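## 3. Setting up your shelf labels in Rindeo

Okay, so by now you've got the app installed and your account is talking to it. Grab a coffee, because this is the part I like best. We're going to tell Rindeo what your storage looks like so it can find things for you later!

1. Open **Places** and tap **New unit**. Give it a name you'd say out loud. I used "white shelves" and I've never had to think about it since.
2. Pick **Mixed cubbies** if your openings are different sizes, or **Even grid** if they all match.
3. Add a slot for each opening, working left to right and then down. Doors count as slots too (choose **Closed** for those, or the search screen will keep telling you to "look on the shelf").
4. Tap **Save layout**. It thinks for about 5 seconds.

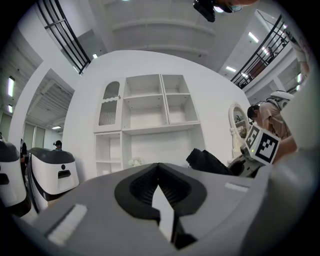
*Fig. 3: White unit with open cubbies and an arched door. Use Mixed cubbies for this kind.*

> **Note:** You can rename a slot whenever you like, but don't delete one that still has items in it. They go into Unsorted, and fishing them back out is a pain. I did this last October and I'm still finding birthday candles in there.

### Printing the labels

The labels come out of any ordinary printer. I buy the Claltley sheets, but plain sticky paper and scissors work fine too.

1. Go to **Labels > Print** and set the scale to 80 percent. At full size the codes run into the margins on my printer, and yours may do the same.
2. Print one test sheet on scrap paper first.
3. Wipe the shelf edge, let it dry, and press each label down from the middle outward.
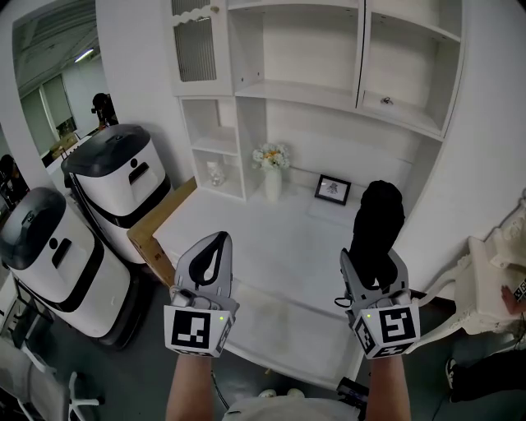
4. Scan each label once with your phone. You'll hear a chirp, and the slot turns blue in the app.

> **Caution:** Don't stick labels on fresh paint. Give it a couple of weeks, or you'll peel off a strip of paint along with the label.

If a slot stays gray after scanning, turn the brightness up and try again from a bit farther back. Still gray? Print that one label again. Cormac Geraghty wrote in to say glossy paper was the trouble at his place, so I've switched the default to matte.

The free plan holds 4,000 items, which is loads for a house. Next up is section 4, where we start putting things in.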